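Community Help – Home and Household – Recycling and Waste

Moving soft plastics out of a shared bin store – what do other blocks do?

Posted by Karla Nava
Saturday, February 5, 2022

I live in a block of flats called Cornus House and I have somehow ended up looking after the bin store. We have the usual big wheeled bins for general rubbish and mixed recycling, emptied every week. Last month we had a letter from the managing agent, Gresura, saying that one of our recycling collections had been refused because there was too much plastic film in it. They passed on a charge of £627, which will come out of the service charge, so everyone is paying for it.

I have read the council leaflet and it says no bags, no film, no wrappers. People here either don't know that or don't believe it. A lot of them tie their recycling up in a bin liner and drop the whole thing in, which I think is most of the problem. Others put in bread bags, crisp packets and the wrap off multipacks of tins.

What I would like to do is have a separate place for soft plastics in the bin store and take them to the collection point at the supermarket every couple of weeks. I have a car and I don't mind doing it for now. The bin store is locked and under cover but it is not large, and there is a door that opens inwards, so anything on the floor has to go along the back wall.

My questions are these. What sort of container works? Should I ask people to bag it up or put it in loose? And is there any way of getting people to stop using liners for the normal recycling? I put a notice up before Christmas and it made no difference that I could see.

Thanks in advance.

Kazimiera Wilczyńska
Replied the same day

We have been doing this in our building for a good while now, so I can tell you what we settled on. Ours is a similar set-up, with a locked store and one door.

Before you buy anything, ring the supermarket or look at the sign on the collection point. They do not all take the same things. Ours takes crisp packets, bread bags, film lids and carrier bags, but it will not take anything with food stuck to it, and it will not take the crinkly film with a cardboard backing. Write your notice from that sign and nothing else. If you put something on your list that they refuse, you will be bringing it home again.

Containers. We started with a wheeled bin and it was a mistake. People saw a bin and treated it as a bin. There was cat litter in it by the second week. Open crates have been much better. You can see to the bottom of them, and people seem less willing to drop rubbish into something where it will be seen. We use two, one for carrier bags and liners and one for everything else. Stackable ones are best if you are short of floor, but leave them side by side when they are in use or the lower one gets forgotten.

Here is how I would set it up.

Step one – pick the spot. It should be nearer the door than the recycling bins, so that people pass it first. In your case, with the door opening inwards, I would put the crates at the end of the back wall that people reach first and mark the floor with tape so they don't creep.

Step two – colour. Use a colour that is not the same as any of the council bins. Ours are brown, green and black, so we went for bright blue. If your recycling bins are blue already, choose something else.

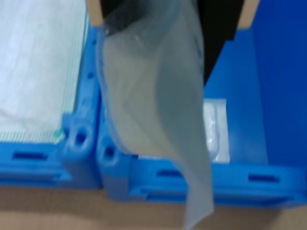 Step three – labels. Put them on the front wall of the crate and on the wall above it at eye level. Four or five words at most. "Clean carrier bags and liners" has done the job for us. The longer list can go on the noticeboard.

Step four – bagged or loose. Ask for loose, but keep a roll of large sacks on a hook for yourself. When a crate is full, tip it into a sack, squash the air out and tie it. A full crate goes down to surprisingly little. Two sacks fit in the boot of a small car with the seats up.

Step five – emptying. Pick a fixed day and put it on the notice. Ours is the second and last Thursday of the month. Before that I went whenever I noticed, and it overflowed every time I was away.

As for liners in the recycling, a notice by itself did very little here either. What helped was giving every flat a plain reusable bag with handles, so they had something to carry the recycling down in and tip out. We got ours from a trade supplier, Śliwiński, and they were cheap. It took a few weeks but the tied-up liners mostly stopped.

One more thing. Ask your agent for a copy of the refusal notice. Ours once charged us for a load that turned out to belong to the block next door.

Lech Pawłowska
Replied two days later

Check with your agent about fire rules first. Our insurer would not allow anything stored on the floor of the bin area near the electrics.

Also I wouldn't bother with two crates. One is enough. The supermarket tips it all into the same cage.

Bronisława Żak
Replied the following week

I agree with most of what Kazimiera says, but I would be careful about offering to do all the driving yourself. I did it for our block, Plokell Court, and after a year I was still the only one doing it. If you can get even one other person to take alternate trips, agree it at the start and put both names on the notice.

On the question of dirty plastic, I keep a pair of rubber gloves and a spare carrier bag in the store. Anything greasy goes straight into general rubbish when I tip the crates out. I don't wash other people's packets. Some people do, but it gets old very quickly.

You might also ask whether your council is planning a kerbside collection for film. Ours started a trial in April and we only heard of it because somebody rang up about something else. If yours has one coming, it might be worth sticking with borrowed boxes until then.

Lech is right about the insurance, by the way. Get it in writing.

Karla Nava
Replied to all

Thank you, this is very useful. I have emailed Gresura about the fire rules and asked for the refusal notice as well. Our council bins are grey and green, so blue crates would be fine. I will start with two and see if anyone keeps them separate. My neighbour Jolanta Szczepańska has said she will do every other trip.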